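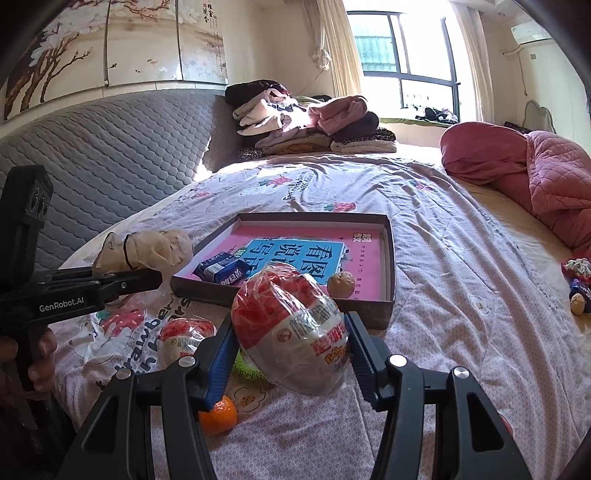

Figure 4.1 Egg-shaped candy toy in clear plastic wrap.

Chapter 4: The Clean Race and Other Rumours

Cycling has banned things for as long as riders have swallowed them. This chapter looks at how a small race tests its field, using the Warbridge–Drundorton road race, 80 kilometres of crosswind with a sausage sizzle at each end.
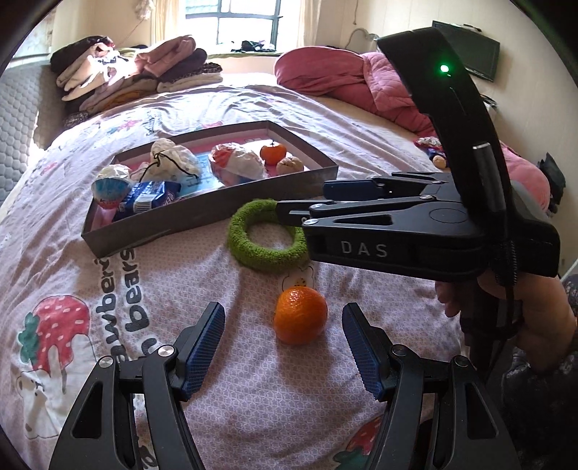

The organisers could afford eight tests. They chose the first four finishers and drew the rest by lot – a method the riders called unfair until they weren't drawn. Each sample was split into two bottles, A and B. 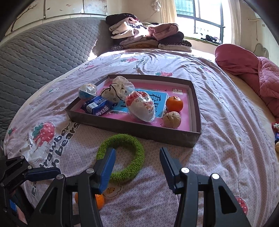 Bohdana Kushnir: My objection is to the lot. If you finish sixteenth at Wonduvari, you already know your odds.

Keep her objection in mind for Section 4.2, on who gets tested and who pays.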